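Wutunon Forum > Milk and cheese > Storing
White cheese in brine gets soft and slippery after opening

karsli_tea
I buy the white cheese of Çınar in the big tin, because the small packets are too expensive for a family that eats it every morning. When the tin is new, the cheese is firm and I can cut it in clean slices. After one week in the refrigerator, in a plastic box with fresh salt water, the outside becomes soft and a little slippery. The inside is still good. The taste is not sour and there is no bad smell.

I make the salt water myself from 1000 ml of water and two soup spoons of salt. I pour away the liquid from the tin because it looks cloudy. My mother always poured it away also, but she had a different cheese, from the market, and it never became soft with her. Is the problem my salt, my water or the cheese?

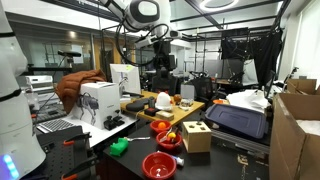
Maiara Nogueira
The cheese is fine, I think. You are throwing away the best part! The cloudy liquid in the tin is already in balance with the cheese. It has the same acid and the same calcium. If you put the cheese into plain salt water, the calcium goes out from the surface into the water, and then the surface becomes soft. Keep the old liquid, pour it through a clean cloth if the small pieces disturb you, and use this one.

Also two soup spoons is not a measure. My soup spoon and your soup spoon are not the same. Please weigh the salt.

halfpint
Agree about keeping the liquid. Disagree about the spoon, I have used a spoon all my life and I am still here.

Maiara Nogueira
You are still here, but is your cheese?

karsli_tea
Thank you both. I weighed my two spoons today and they were different every time I tried, so on this point I must agree with Maiara. It depends also on whether the salt is coarse or fine. I have both in the cupboard and I took the one which was in front.

The liquid from this tin is already gone. There is a piece of 300 g left in the box, and one more tin which is closed. What can I do for the piece in the box? I would like to save it if it is possible.
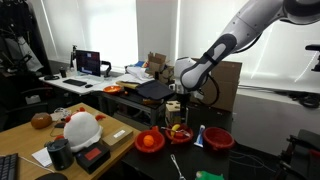 I should say also that our tap water is very soft. The kettle never gets white inside. In my old flat it was white every month, and I think I did not have this problem there, but at that time I bought less cheese, so it was finished sooner.

oldchurn
Soft water is part of it. Boil the water, let it become cold, then make it eight per cent salt by weight, add a small spoon of white vinegar and a pinch of calcium chloride, the food kind. Casby has it in little bottles next to the rennet. The slippery surface will not become firm again, but it should not go deeper. Scrape it off and use the rest.

halfpint
Vinegar? Then it will taste like pickles. I would never do this.

oldchurn
One small spoon in the whole box, you will not taste it. The brine of a ripe cheese is acid anyway. With no acid at all the cheese gives its own acid to the water, and the surface suffers.

halfpint
I taste vinegar when the bottle is open in the next room. For me: old liquid or nothing.

eselik_road
We are two families who buy together from the dairy in Eselik, the one with 1881 painted over the door. They sell it in the tin and they give you an extra bottle of brine if you ask. I never had a slippery cheese from them. It is more salty than Çınar, so I put my slice in cold water in the evening and eat it in the morning.

On the question of the box, I changed from plastic to glass and I find it better.
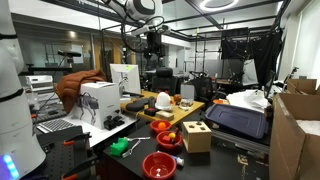
Brown jacket on the white box, keyboard on the desk

The important thing in my opinion is that the cheese stays completely under the liquid. If one corner looks out, this corner goes bad first. I put a small saucer on top. A friend uses a freezer bag filled with brine as the weight – if the bag leaks, it is only brine, so there is no damage.

Maiara Nogueira
The saucer is good. But glass or plastic makes no difference for the softness, only for the smell. An old plastic box keeps the smell of everything that was ever in it.

eselik_road
Maybe. I changed the box and the brine in the same month, so I cannot prove it was the glass.

karsli_tea
I come back with the result. For the piece in the box I followed oldchurn: boiled water, salt on the scale, vinegar, and the calcium from Casby. I cut away the soft part with a knife. After five days the piece had not become softer. My husband did not notice the vinegar. I noticed it a little on the first day, so halfpint is not completely wrong.

Then I opened the second tin. I poured the liquid through a cloth into a clean jar, put the cheese in a glass box, and poured the liquid back.
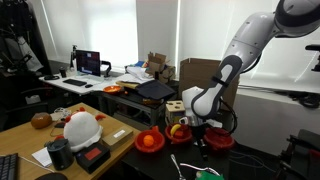

It was not enough to cover everything, because my box is wider than the tin. I made a little new brine with the same recipe and filled it up to the top, with a saucer as eselik_road explained. Now it is the second week and I can still cut clean slices. I also stopped taking the pieces out with my fingers – my daughter must still learn this.

One question is open for me. Can I use the same liquid again for the next tin, or is it finished when the cheese is finished?

Maiara Nogueira
Finished. Every tin has its own. You can put a bit of the old one in bread dough in place of salt and part of the water, but taste it first and leave out the other salt.

halfpint
Bread dough yes, this I support. Also good for cooking potatoes.

oldchurn
For potatoes I would dilute it by half. And if you see a skin on top of the brine, throw it away, do not cook with it.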